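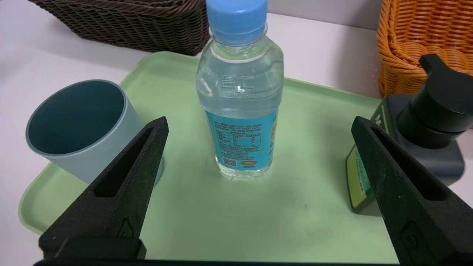 薄緑のトレーに、水のボトルと青灰色のカップ。

グレメック館 飲みもの台のギャラリー
2024年2月4日更新

グレメック館の二階、205号室の飲みもの台をまとめたページです。部屋は打ち合わせと自習に使われていて、台は壁に寄せて置いてあります。以前は一階の受付横にありましたが、通路が狭くなるため二階に移しました。移したときに食器とトレーも見直し、今の組み合わせになっています。

置いてあるものはどれも普通の日用品です。利用者から「あのトレーはどこのものか」「カップは持ち帰ってよいのか」といった問い合わせがときどきあるので、使い方もあわせて書いておきます。カップは備品です。持ち帰りはご遠慮ください。

トレーについて
薄い緑色のプラスチック製で、角が丸く、縁が少し立ち上がっています。水をこぼしても縁の内側で止まるので、台の上をその都度拭かずに済みます。前に使っていた木の盆は輪じみが目立ち、二年ほどで処分しました。今のトレーはグルヴェルという雑貨店で一枚900円でした。同じ店に白と灰色もありましたが、白い台の上では緑のほうが見分けやすいという理由で決まりました。
使っているうちに細かい跡はつきます。研磨剤の入った洗剤で一度こすってしまい、そこだけ艶が変わりました。今はスポンジのやわらかい面で洗っています。

水について
水はペットボトルで出しています。給湯室の水道水でもよいという意見もありましたが、研修の日は人の出入りが多く、ボトルのほうが配りやすいのでそのままにしています。開けたボトルには名前を書いてください。ペンは入口の棚にあります。
飲み残しは流しに捨て、キャップとラベルを外してから回収箱へ入れます。ラベルはミシン目があるものとないものがあり、ないものははさみで切ります。はさみもペンと同じ棚です。

台と壁まわり
台の天板は白です。コーヒーの跡がつくとすぐわかるので、掃除をする側としては助かっています。壁はごく薄い紫がかった灰色のパネルで、继ぎ目の細い線が縦に入っています。テープを貼ると表面が傷むため、案内の紙は壁に貼らず、入口の掲示板にまとめました。

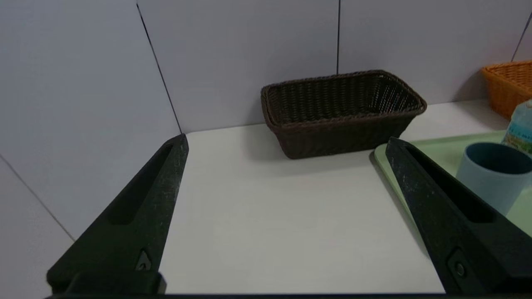
かごは濃い茶色の編んだもので、縁が三つ編みのように巻いてあります。砂糖や紙ナプキンなど、ばらばらになりやすいものをまとめるために買いました。台の奥、壁際が定位置です。手前に置いていた時期もありましたが、袖が引っかかって何度か落ちたので奥に下げました。
中身は季節で少し変わります。七月には塩あめを入れ、冬はティーバッグが中心になります。補充はタラ・アブー・ジャウーデさんの担当で、足りないものがあれば掲示板の用紙に書いておくと、次の買い出しのときに入ります。菓子の持ち込みは自由ですが、個包装のものに限ります。
編み目にほこりがたまりやすいので、中身を出して刷毛で払います。水洗いはしません。一度洗ったときは乾くまでに二日かかり、底が少しゆがみました。今は平らな場所に置けばがたつかない程度に戻っています。

カップについて
カップは青みのある灰色で、艶のないプラスチックです。内側は外側より暗く見えます。陶器のマグも候補に挙がりましたが、床が硬く、落とすと割れるので見送りました。容量はおよそ200ミリリットルで、水を一杯飲むにはちょうどよい大きさです。
買ったときは6個組でした。店はラマーノの二階の食器売り場で、包装を解いてその日のうちに使い始めました。同じ色がもう並んでいないので、買い足すときは別の色になると思います。
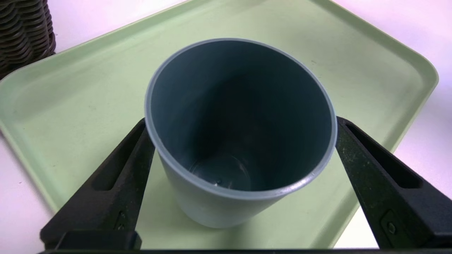
洗ったあとは口を下にして、流しの横の布巾の上で乾かします。底の内側に小さな輪の形の段があり、そこに茶渋が残りがちです。ドナル・タリーさんが柄の短いブラシを持ってきてくれたので、流しの下に掛けてあります。食洗機は使っていません。
熱い湯を注ぐときは紙コップのほうを使ってください。プラスチックのカップは水と麦茶用です。コーヒーを入れると匂いが残り、次の人が水を飲むときに気になるという声がありました。重曹に一晩つけるとだいぶ薄くなります。

片付けの順番
部屋を最後に出る人は、次のとおり片付けをお願いします。
カップを流しに運んで洗う。
開いているボトルを空にして回収箱へ入れる。
トレーを拭いて台に戻す。
かごを壁際に寄せる。
台全体を台拭きで拭く。台拭きは使ったらすすいで、窓側の棒に掛ける。

トレーを台に戻すときは、長い辺を手前の縁にそろえておくと、後から来た人がカップを並べやすくなります。急ぐときは拭き掃除だけでもかまいません。

これまでの変更
受付横から205号室へ移動。
木の盆を薄緑のトレーに交換。
かごの位置を手前から奥へ変更。
コーヒー用に紙コップを追加。紙コップはハーブの業務用の袋入りで、戸棚の下の段にあります。

台の高さについては、もう少し低いほうがよいという希望が出ています。脚を替えるか、台ごと替えるかはまだ決めていません。意見のある方は掲示板の用紙に書くか、アデルモ・ジェンティーレまで直接お知らせください。

写真と文：アデルモ・ジェンティーレ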